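Entili Room Guide
Section 4: Laying the mat and setting out the cubes

Read this section before you open the second bag of tiles. The leaflet packed with the Flurine mat says the whole job takes minutes and needs no preparation. We have our doubts about both claims, and the steps below assume that the leaflet is wrong.

What you need

Flurine foam puzzle tiles, light blue
Favix cubes, from the small box
A tape measure
A dry cloth
A broom

The Favix box is labeled 100 cubes. Tip them out and check before you file the receipt.

4.1 Preparing the surface

1. Sweep the surface. Grit under foam shows up later as a bump, usually in the middle where you can't get at it.

2. Take the tiles out of the bag and lay them flat, dimpled side up. The leaflet says they are "ready to use from the pack." Ours kept a curl overnight.

3. Check the teeth on each tile. Set aside any tile with a torn tab. It may hold for a day, but don't build around it.

Note: The two sides of a tile can look much alike in poor light. Run a thumb over them. The side with the small raised grid goes up.

4.2 Joining the tiles

1. Start with two tiles only. Line up the teeth along one full side before you press anything.

2. Press from one end of the seam to the other with the heel of your hand. Do not start at both ends and work inward. You will finish with a ridge and have to pull it apart.

3. Look along the seam from a low angle. If you can see daylight between the teeth, press again.

4. Add the remaining tiles the same way, finishing one seam before starting the next.

5. Leave the outer edges toothed, or fit the border strips if you bought them. The Flurine catalog (part 316) calls the strips essential. We have used the mat without them and can't say we noticed a difference, except that the open teeth collect fluff.

Caution: Open teeth at the edge of a walkway can catch a shoe. Turn the mat or fit the strips on that side.

4.3 Setting out the cubes

1. Wipe each cube with the dry cloth.

2. Place the first cube near the middle of the mat, a little to one side of a seam. A cube set right on a seam will rock if the joint is even slightly proud.

3. Let go and check that the cube sits flat. If it leans, the trouble is nearly always the foam - try another spot before you blame the cube.

4. Note which face is toward you. The faces differ in color and marking, and "I'll remember" is a poor system.
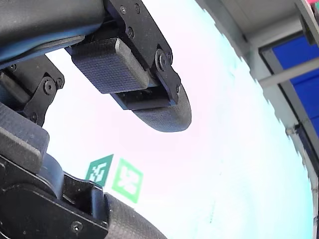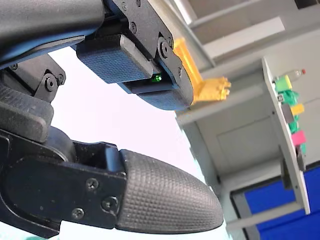
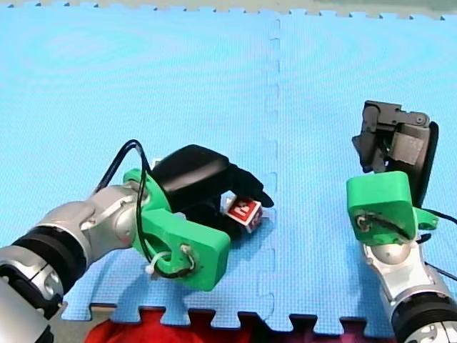
Fig. 4-1. First: small cube with green markers. Second: shelf unit, to the right. Third: light blue tiles joined along the center seam, with the red-faced cube a little to the left of it.

4.4 Light and shelves

1. Stand where you will be working and look at the surface. Strong light can bleach a pale surface until its texture disappears. Turn a lamp away or draw a shade and look again.

2. Do the same check in the afternoon. A room that was fine at 9 a.m. may not be fine later, whatever the Flamby lamp brochure says about "even light all day."

3. Straighten any shelves beside the work area. Heavy things go low. Anything that could roll off should be in a box.

4. Keep the cubes you aren't using in their own tray. A mixed shelf swallows small parts.

4.5 If something looks wrong

The mat slides: Lift it and clean underneath. Flurine sells a spray for this. We tried it once and went back to the broom.

A seam opens: Pull that joint fully apart and press it again from one end. Pushing down on the gap by itself works for an hour or so, in our experience.

A corner lifts: Turn the tile over on a flat surface, put books on it, and leave it overnight. If it still lifts, swap it with a tile from the middle, where its neighbors will hold it down.

A cube has a dirty face: Use a dry cloth first. The Favix box says the markings are wash-proof, but test one cube before you trust a whole tray to the sink.

Spare tiles go back in the bag, flat, with nothing on top. Continue to Section 5 for storage trays.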